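Jovance Hall Users' Group
Minutes of the meeting held 19 February 2011, back room, 10 am

Present: Said Farouk (chair), Mwajuma Mutiso, Lahcen El Idrissi, Shaimaa Hamdy, Meriem Mahrous (minutes)
Apologies: none received, although the heater failed to attend.

1. Minutes of the previous meeting
Accepted with one correction. Lahcen did not "storm out" during the discussion of the urn. He went to move his car. The minute taker withdraws "storm" and stands by "out".

2. Matters arising
The side door still sticks. Mwajuma reported that it opens if you lift and lean at the same time, and that she has taught this to the Thursday choir. Said felt a door should not need teaching. Planing it was left with Lahcen, where it has been left before.

Keys: there are 2 sets unaccounted for. Shaimaa then accounted for one of them by looking in her bag.

3. Money
Balance at the end of January was $1120. The quote from Zurnell for replacing the carpet in the back room and passage is $2000. Said invited the meeting to compare the two figures in silence, and the meeting did so.

Shaimaa asked whether Zurnell would do the passage alone. Meriem to ring and ask, and also to ask what they meant by "levelling, if required", given that anyone who has put a cup of tea down in the passage could tell them.

The El Sherbiny dance school has paid for the term. Thanks were recorded, with some emotion.

4. The table and the back room layout
This took up most of the morning.

Mwajuma spoke to the layout as it stands. The light wood table is in the middle, between the two aluminium rails, with the black rack at the far edge and the grey oval tray in front of it. The black panels are behind, on their stands, and the dark curtains are at the sides. She likes it. She said the room has looked like somewhere people store chairs since she joined, and it now looks as if somebody meant it.

Lahcen said he liked it too but would like to be able to get to the cupboard. 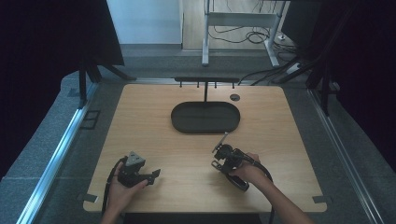
Item 4, continued: discussion

The tray. Shaimaa wants it kept on the table as the one place for small things, so that they stop turning up in the piano stool. Lahcen asked what counted as a small thing. After some time it was agreed that a small thing is anything that fits in the tray with its neighbours and does not roll, leak or belong in the fridge. Car keys are permitted. Sandwiches are not, and Lahcen asked that his objection be noted. It is noted.

The rack. Said asked what the pegs along the underside of the bar were to be used for. Four answers were offered by four people. Mwajuma proposed light things only, on the grounds that it all stands on one thin post and she has seen what this group does to a coat stand. Agreed: no coats, no bags, no wet tea towels. Shaimaa asked about dry tea towels. Said ruled that a tea towel in this building is only dry on its way to being wet.

The hole. There is a small round hole in the far half of the table, to the right of the post. Meriem suggested it was the obvious place for a lead to go through. Said would like it known in the meantime that it is not for pens, crumbs or raffle tickets.

The clips. The board is fastened near the bottom corners with a small grey clip on each side. Users are asked to leave these alone. Said looked at no one in particular while saying this, and Lahcen said he could feel it from where he was sitting.

The surface. Nothing hot is to go straight onto the wood. Mwajuma recommended wiping it with a damp cloth and a little Dudness, and gave a short account of what Dudness had done for her kitchen bench. Said thanked her and asked if we could stay with this table. Coasters to be bought, cheap ones, no slogans.

Panels and curtains. Meriem raised the splayed legs on the left panel stand, having met one with her shin. Moving the panels further back was discussed but would put them against the radiator. Lahcen offered bright tape for the feet. Mwajuma said tape would spoil the look of the thing. Lahcen said so would an ambulance. Tape to be tried, in grey, to match the carpet, which Meriem observed rather defeats the purpose. Carried anyway, three to two.

Moved (Mwajuma), seconded (Shaimaa): that the layout stay as it is until the May meeting and then be looked at again. Carried. Lahcen voted in favour and asked that the cupboard be remembered.

5. Correspondence
A letter from a neighbour about the recycling bins, in green ink, with diagrams. Said to reply. Bins to go out on the night before collection and come back in the same week, if at all possible.

6. Other business
The urn. Deferred.

The biscuit tin. Shaimaa wished to know who puts empty packets back in it. No one was able to help her with this.

Actions
Lahcen: side door; grey tape
Meriem: ring Zurnell about the passage
Shaimaa: coasters; return keys to the hook, today, before leaving
Mwajuma: typed sheet for the wall about the tray and the rack, one side of paper only
Said: reply to the letter about the bins

Meeting closed at 12.10 pm. Next meeting to be confirmed once Said has found the diary.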